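Prillamlow FAQ

Prillamlow is a pair of wearable hand rigs built in the shared workshop at Skustlow. You wear them, do a small job with your own hands, and the motion gets logged. The long-term plan is that a two-arm robot does the same job from those logs. I'm on the build and I have doubts about that plan, so read these answers with that in mind.

Does the robot work yet?

No. There is one arm on a bench, and the second is a box of parts. What works is the recording side, most days. If you came from the forum thread that said we had "a robot that cleans watches," please go back and tell them we have people who clean watches while wearing a lot of straps.

Why watches?

We wanted something small, with a soft part and a hard part, that takes two hands. Picking up a block is easy and proves very little. Holding a rubbery strap steady with one hand while the other works a cloth along it is annoying even for a person, and cheap plastic digital watches don't cost much to ruin. The job is simple to say: pick up the watch, wipe the band and the case, put it down, take the next one.

What's on the hands?

A fabric glove on each hand, a VR controller strapped over the back of it, and a tracker module on a band at the wrist. There's a small sensor as well, with its own cable. The controller tells us where the hand is, the wrist band gives a second opinion, and the two disagree more than I'd like.

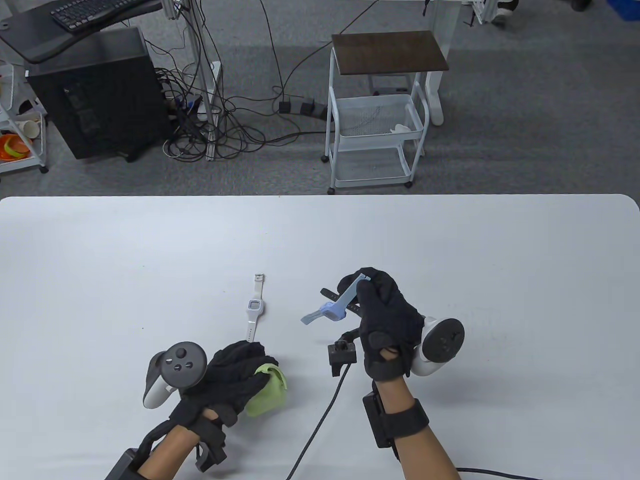 When they disagree we trust the wrist, mostly out of habit. I have asked for a proper test of which one is closer to the truth and would still like to see it. A tape measure and a free evening would do.

Can I use any VR controllers?

Probably any pair that your software can read without a headset on your face. We have only tried one kind, so I won't promise anything for yours. Check that you can strap it down flat. A controller that rocks on the back of the hand will give you very confident nonsense, and you won't spot it in the log until you try to play it back.

Which software?

Lidodby, for logging and playback. It's fine. It saves at 30 frames a second by default, and on our computer it really gives you 29 with a hiccup now and then. The manual says dropped frames are filled in "smoothly." I opened a file to look, and what it does is repeat the last one. For slow wiping that hardly matters. For flipping a watch over it does, and you should look at your own files before you believe anybody's numbers, mine included.

Is the cloth a problem?

Yes, and it's the part people wave away. A towel has no fixed shape. It bunches up under the fingers, it covers the watch, and if it comes up near a camera it fills the view and you lose whatever was behind it.
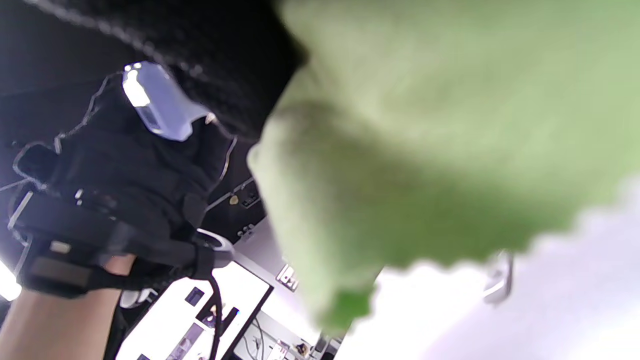 The usual reply is that the software will learn to ignore those moments. Maybe. I'd like it better if we cut the cloth smaller, and I've said so. A smaller cloth also stays put in one hand, which leaves the fingertips free to hold the strap. The argument against is that a real towel is what a real person would use. Fair enough, but a real person isn't wired to the table.

Do the gloves get in the way?

They do. You lose some feel at the fingertips, and buckles take longer. We have been through more than one type of glove. The ones with grip dots hold a silicone band better in my opinion, though the plain ones come on and off faster. Try a few cheap pairs before you spend money.

How many recordings do you need?

Ask three people here and you'll get three numbers, all of them pulled from videos. My answer is that 20 careful ones will show you every fault in your rig, so do those first and stop. Play each one back. If the hand in the playback drifts off the table, recording more of the same will not help you.

How long can one person wear it?

We swap every 4 runs. That rule came from sore wrists. Tighten the bands enough that the module doesn't slide, then check that you can still make a fist. People tend to hold the strap end up with one hand and wipe toward it with the other, and it's the hand doing the holding that gets tired first.
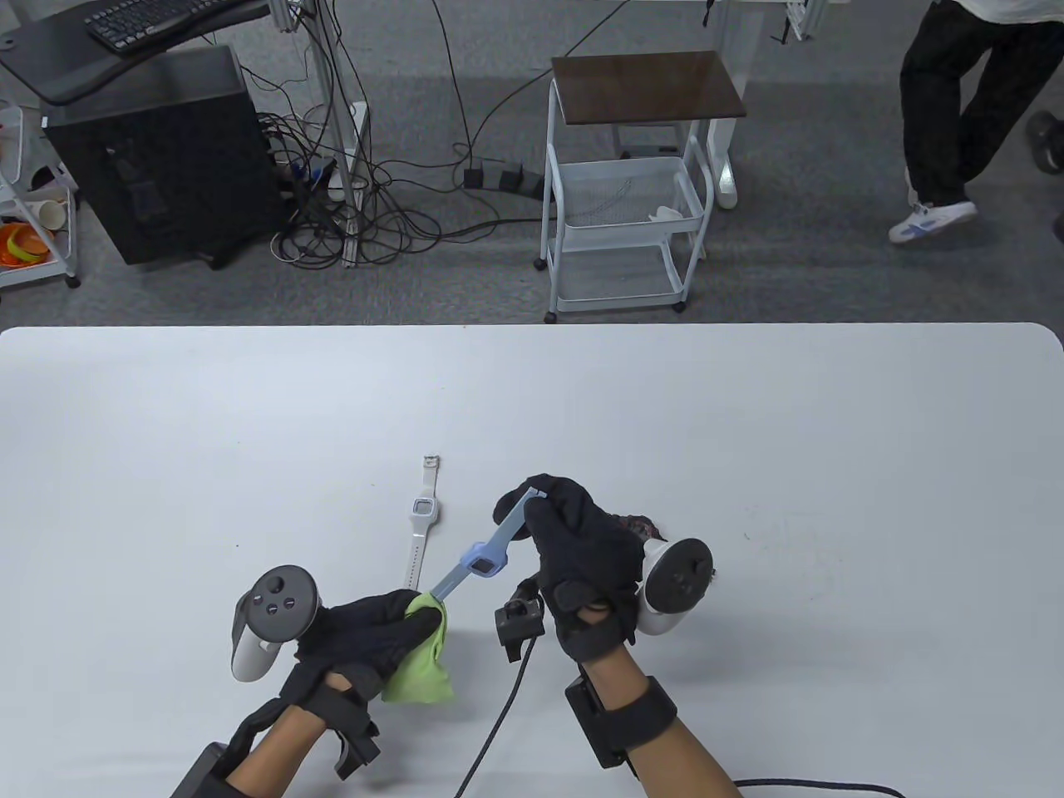
What about all the cables?

Run them off the near side of the table, toward your body, and leave slack. We started with them going off the far side and they dragged over the watches on every reach. Wireless was suggested, and I'm against it until somebody shows me the batteries lasting through a session. A cable is ugly but I can see when it's unplugged.

Can I buy a kit?

No. We bought the wrist bands from Tănase and the rest came from drawers. I've been asked to say that a kit "may be offered later." I wouldn't wait for it. The brackets we print now are the third shape and I don't think they're the last.

Will it work on other things than watches?

That's the claim on the Skustlow notice board. I didn't write it. So far we have strap-shaped things and cloth-shaped things, and I'd want to see a good result on those before anyone says the word "household." Even among watches there are differences that matter. A slim case lies flat and behaves. A chunky one wants to roll, and if you lift it by the end of the strap it hangs and swings from your fingers.

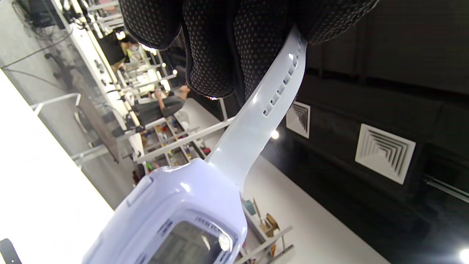
Page last changed: June (added the part about chunky watches, fixed the frame rate)

The swing is hard to log too, as none of our sensors are on the watch itself. We know where the hand went and we guess the rest from the camera picture.

Can I come and try it?

Saturday is the open day at Skustlow. Take off rings and your own watch, and wear short sleeves or roll them up, as the bands go on bare skin. Please don't move the table. The floor has tape marks for the legs, and getting them back on the marks takes longer than you'd think.

I think your numbers are wrong. Who do I tell?

Me. Leave a note in the Prillamlow tray by the door with the file name on it. Complaints with a file name get looked at.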